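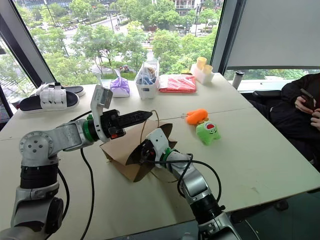 Grommont Stain Shield, table and worktop coating

Size: 449 ml
Price: $45
Distributor: Jukow

Grommont says one can will make any tabletop "practically stainproof." We sell it, and we'd take that with a grain of salt. Coffee and ketchup wipe off if you get to them the same day. Red wine left overnight is another matter, and the label goes quiet on turmeric.

Put on 2 thin coats and wait 40 minutes between them. The can says one coat is plenty. Ours looked patchy.

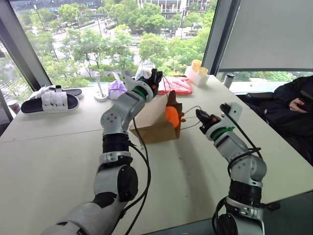
Paper bag on a pale tabletop by the window.

The "lifetime" claim covers the lifetime of the coating, whatever that means. Plan on doing it over in April if you start now. Worneo makes a cheaper one that smells worse. Mühlbauer's version costs more, and we can't tell what the extra money buys.

Not for cutting boards. No returns on opened cans.

Page updated December 2023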